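Kukberg Library Gets Its Cool Back

Summer readers in Kukberg can finally linger between the shelves again. The public library on Castaño Street switched on its new heating and cooling system on Sunday, and the difference is wonderful — the upstairs reading room, long the stuffiest spot in town, was comfortable right through the afternoon.

The old equipment dated back to 1964, when the building opened, and it had been patched so often that replacement parts had to be made to order. Local installer Stemis took on the job in June and finished it in eight weeks, keeping the ground floor open for all but two days. 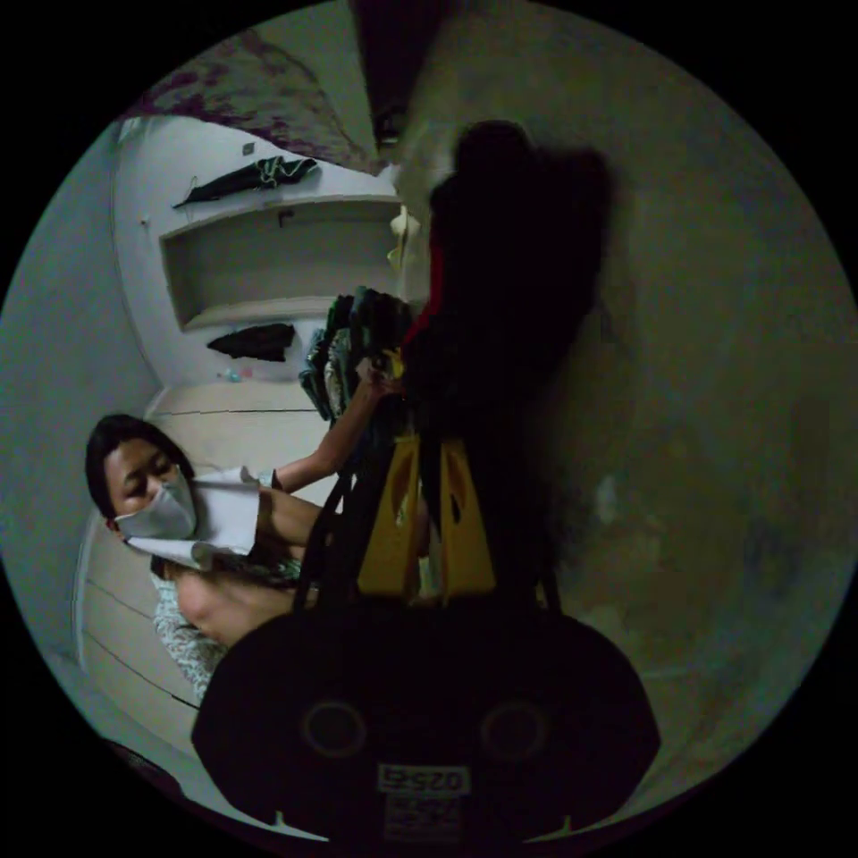

The new setup splits the library into four zones, each with its own thermostat. That means the children's corner can be kept a little warmer in winter while the computer room, with all its humming machines, stays cool. Much of the original ductwork was in good shape, so the crew cleaned and sealed it and left the plaster ceilings alone. Fans of the building's lovely old cornices will be thrilled!

Noise was the other big complaint, and it's great to report that the rattle over the front desk is gone. The Lavo air handlers sit on rubber mounts in the basement, and you have to stand quite close to a vent to hear anything at all. 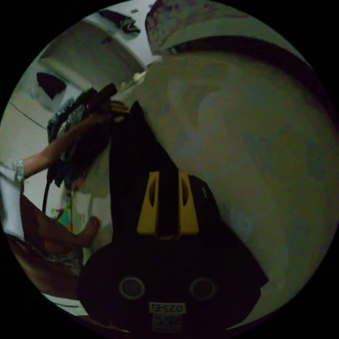
Evening hours, dropped last summer during the worst of the heat, are coming back too. The library will stay open until 8 p.m. on weeknights through August, and the popular story hour moves back upstairs. Filters will be changed every season, with the first change due in the fall.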